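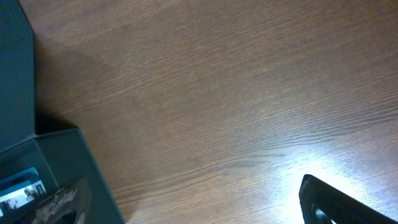 Mirko Parisi

Frequently Asked Questions: Teaching Tasks by Demonstration at Fillton

Do I need programming experience?
No. Participants in the Jivport program guide the arm by hand or operate it from the remote station. No code is written during a session.

Which method will I be assigned?
Box tasks, in which small items are placed in or taken out of an open container, are taught by remote control. Wiping and drawer tasks are taught by hand.

How many demonstrations are required?
The December set contains 753 demonstrations. Each participant is asked to contribute 23 of them, divided over two visits.

May I move the box between attempts?
Yes. Please change its position and angle on the tabletop before each new attempt, and leave the lid open. The arm must be returned to its starting position first.

What should I do if I make a mistake?
A brief hesitation or a second try at a grasp may be kept. If an item falls from the table, stop the recording and mark the attempt as failed. Failed attempts are stored separately and do not count toward your total.

Why does the wrist view differ from what I see?
The wrist view travels with the gripper and covers a small area. Operators should use it for the final approach and rely on the overhead view for larger movements.

Who may use the recordings?
Access is limited to Fillton staff and registered Jivport partners. Requests must be submitted in writing to the program office.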